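Hatlow Community Garden – Minutes of the September Meeting

Kyu-ri Wang opened the meeting at 7 p.m. with 19 members present – a wonderful turnout! Last month's minutes were approved with one spelling fix (Stukier Lane).

1. Money
The plant sale brought in $2,526, our best ever. Jonalyn Espiritu thanked everyone who potted up tomatoes in the spring. The new hose for the Cozma beds will come out of this.

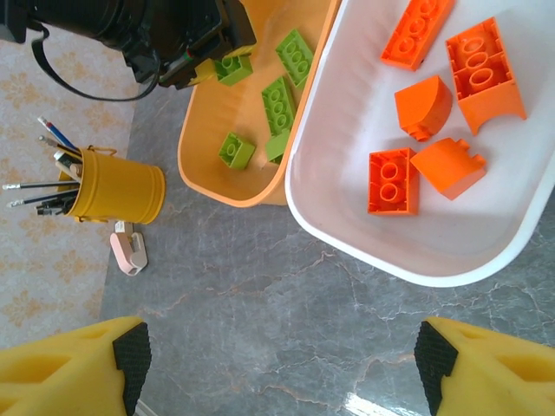
When do plot renewals open?
Renewals open on Sunday at 9 a.m., and current plot holders get first pick. All 28 plots are up for renewal.

2. Compost
The third bin is full and smells great (well, Kyu-ri thinks so). Please chop corn stalks before adding them. Agreed to turn the bins every other week until the first frost.
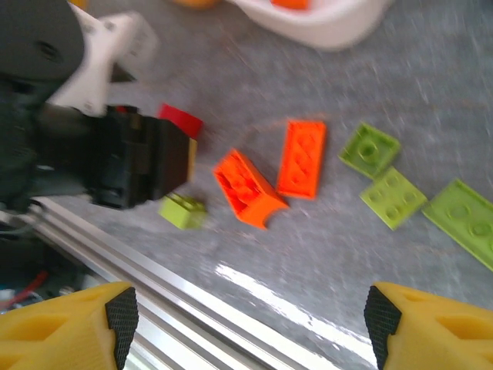

Reading time: 3 min

3. Fall planting
Lots of excitement about garlic! Jonalyn will order hardneck and softneck from Pridari, and anyone who wants extra should tell her before she leaves tonight. The shared bed by the gate goes to spinach and kale. A motion to try fava beans as a winter cover passed with every hand up. 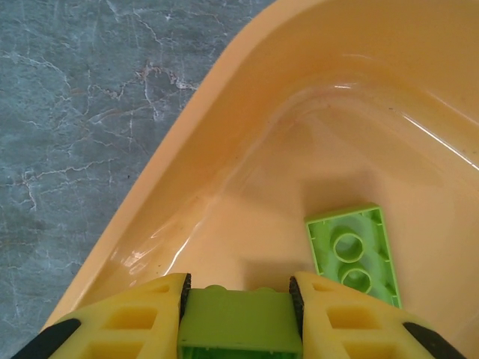 Lime-green toy brick

4. Other business
The gate latch still sticks. Kyu-ri will bring oil. Seed swap moved to the long table by the shed, same time as usual.

Meeting closed at 8:10 p.m. Minutes taken by Jonalyn Espiritu.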